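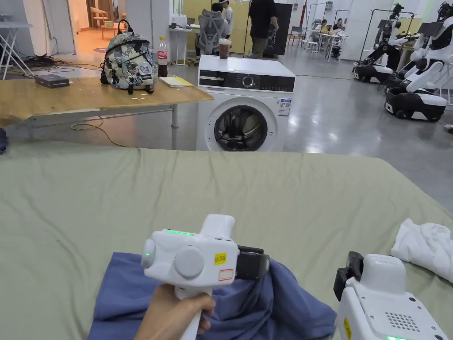

Figure 1. Blue garment on the covered table.

Folding Garments at the Laundry Table

These instructions apply to the laundry room at Stunlow House and were last revised on 2nd June.

Preparing the table
Cover the table with a clean sheet and smooth it by hand from the center outward. Light creases in the sheet do not affect the result. Place white items to one side – they are folded separately.

Folding
1. Take hold of one fold of the garment and lift it clear of the table.
2. Shake it twice and lay it flat, front side down.
3. Open out any bunched fabric, working toward the hems.
4. Bring each side in to the center line.
5. Fold up from the bottom until the garment is nearly 40 cm long, then fold once more.

Storage
Stack folded garments on the Livari shelf in Room 101, with no more than 2 stacks per shelf. Drinks should be kept away from clean laundry. Residents who require a replacement sheet should apply to the Ostach desk.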